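Service Ticket 52: Right Hand Fails to Release
Site: Cilmont produce test area
Unit: Skorner two-arm picker
Opened: 13/02/2024
Priority: 2

Reported fault
During basket filling, the right hand intermittently stays closed after the release command. The left gripper holds the basket by its handle throughout and is not affected. The fault was logged 3 times in 20 cycles.
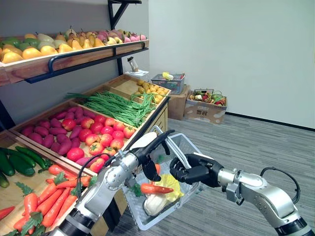

Checks performed
The Conari controller recorded each release command as sent. Finger position did not change until the command was repeated. Cable connectors on the right arm were reseated, and the cycle was run again with napa cabbage held above the open basket.
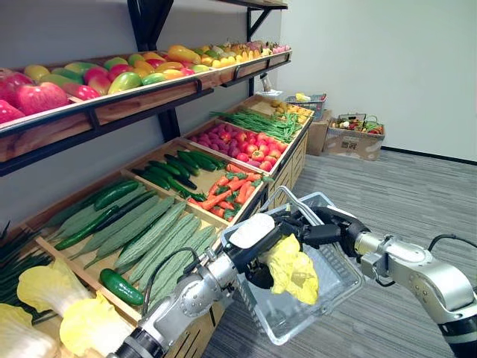 Finger current remained above the set limit in 2 of the failed releases, and the controller did not raise an alarm. Operators must use the stop button before reaching toward the hand. The release timeout has been shortened pending a software correction from Conari.

Status: Open, awaiting vendor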